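Culvert inventory – minimum attributes before we start walking?

kestrel_gis
Joined: March
We are scoping a culvert and crossing inventory for the Wekham catchment. The existing layer was digitised from road centrelines crossing the stream network, so it contains crossings that were never built and omits most of the private farm ones. Before anyone goes out I need to lock the field form. Current draft has 40 attributes per structure. Inlet and outlet type, material, span, rise, invert levels, perch height, scour pool depth, sediment depth, headwall condition and so on. Is that workable for a crew of 2?

ripraprat
No. We ran a similar form on the Tiromura tributaries and the completion rate on the back half of it was poor. Crews fill in the top screen properly and tab through the rest. Cut it to what drives a decision and send someone back to the structures that score badly.

Holger Tangen
I disagree with the above, at least in part. Travel and access permission are the expensive components. Once you are standing at the outlet, a further 5 measurements cost very little. Going back for them means another gate key, another phone call to the landholder and possibly a different flow condition. On the Hovland survey we dropped invert levels to save time and then could not calculate slope through the barrel for any structure. Every one had to be revisited.

ripraprat
Slope is one attribute. I wouldn't drop it either. My objection is to things like headwall finish and vegetation class on each bank, which I have never seen used downstream of the database.

kestrel_gis
Fair. Vegetation class came from the riparian team and I will ask them whether they still want it. Slope stays. What are people using for levels? We have RTK but half these sites are under canopy.

Holger Tangen
Auto level and staff, relative to a temporary mark on the deck or headwall. You only need the difference between inlet and outlet inverts for slope, plus the outlet pool surface for perch. Tie the mark to the datum later if the structure goes into a hydraulic model. Most won't. 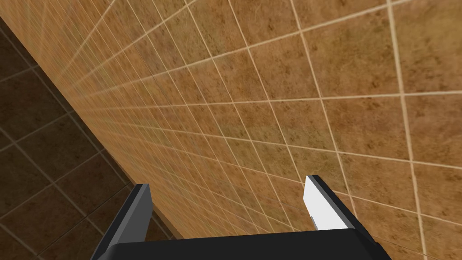
dry_weir
Should perch height be measured to the water surface or to the bed?
Measure from the outlet invert down to the pool water surface, record the pool depth separately, and log the time so it can be matched to the gauge. With both numbers you can work back to the bed, whereas a single drop to the bed tells you nothing about the jump a fish faces at that flow.

ripraprat
Agree with that. I would add tailwater control elevation, meaning the crest of the first riffle downstream. It gives you the residual pool at zero flow – much more repeatable between crews than the water surface on the day.

kestrel_gis
Tailwater control is not on the form at all. Adding it.

mudlark_nth
Different question on IDs. Our council numbers structures in the order they were entered, so structure 3446 is beside one numbered in the low hundreds and the field crews hate it. Has anyone moved to chainage from the confluence?

Holger Tangen
Don't. Chainage changes whenever the centreline is redrawn. Keep the meaningless number as the key and store chainage as an ordinary field that can be recalculated.

mudlark_nth
The crews want something they can read off a map in order though. A meaningless key doesn't help them in the paddock.

Holger Tangen
Then label the map by chainage. The label and the key do not have to be the same field.

dry_weir
We do it that way on Drirar Creek. It works until someone writes the label in their notebook in place of the key. Print both on the field sheet.

kestrel_gis
Will do. Revised form is down to the hydraulic and passage attributes, with condition as a single rating per component. I'll post it once the riparian team has replied about vegetation.

ripraprat
Define the rating classes on the form itself, please. Ours were in an appendix and each crew had its own idea of what fair meant.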